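Lista: terminologia-tecnica
Asunto: Re: Duplicados en el glosario de piezas y herrajes
Fecha: 3 de agosto de 2025

Hola a todos:

Respondo al mensaje sobre los duplicados, que cito entero porque a algunos suscriptores les llegó cortado.

> He exportado el glosario desde Sistari y me salen 1272 entradas. Al ordenarlas por el término español encuentro 212 que aparecen dos veces o más. Unas son copias idénticas y otras tienen el mismo término con definiciones que no coinciden.
>
> El caso más molesto es "remache". En una ficha figura como elemento de unión permanente y en otra como sinónimo de "tornillo de cabeza redonda", que para mí es un error. También tenemos "fuelle" con tres definiciones, una de ellas tomada del vocabulario de acordeones.
>
> ¿Borro las repetidas o espero? ¿Y qué hacemos con las notas de uso?

Yo esperaría antes de borrar nada. Las copias idénticas vienen casi todas de la importación que se hizo en diciembre desde los ficheros de Ogola. Esas se pueden fusionar sin mirarlas una por una, siempre que se conserve el número de ficha más bajo, que es el que citan los documentos ya entregados.

Las que tienen definiciones distintas son otra cosa. En el glosario antiguo el campo de especialidad era optativo y al pasar los datos se perdió en muchas fichas. La definición de "fuelle" de los acordeones es correcta, pero le falta la marca de "música". Propongo devolverle la marca y dejarla donde está. La de "remache" como sinónimo de tornillo sí habría que retirarla. Un remache no lleva rosca, y quien busque el término para un manual de montaje puede acabar pidiendo otra cosa.

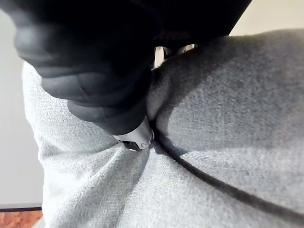

Piezas negras acanaladas y, en el extremo, herraje plateado con un pequeño tornillo o remache.

Sobre "acanalado", "estriado" y "plisado", que salieron en el hilo anterior: sigo pensando que conviene mantener tres fichas. "Estriado" lo reservaría para surcos finos y regulares. "Plisado" lo usan sobre todo los textiles y los fabricantes de filtros. "Acanalado" sirve como término general cuando el texto de partida no precisa más. En los textos de Gulterau aparecen los tres mezclados, a veces en el mismo párrafo, y ahí no queda otra que preguntar al cliente.

Las notas de uso no se fusionan solas. Sistari se queda con la de la ficha de destino y descarta las demás sin avisar. Antes de tocar nada, exportad las notas a una hoja aparte y guardadla en la carpeta de Ikuseck, con el número de ficha en la primera columna. Ya perdimos 31 notas por no hacerlo y hubo que rehacerlas de memoria.

Otra duda que me llegó por privado: el plural de los compuestos con guion. Seguimos como hasta ahora, con el singular en la entrada y el plural en el campo de variantes.

Si no hay objeciones en la lista, empiezo con las copias idénticas y dejo para después las de definición distinta. Quien quiera ocuparse de una letra, que lo diga aquí y no por privado, para no pisarnos. La F y la R están sin asignar.

Un saludo,
Coordinación del glosario

P. D. El enlace de descarga del pie de la lista sigue apuntando a la versión vieja. Usad la exportación directa desde Sistari.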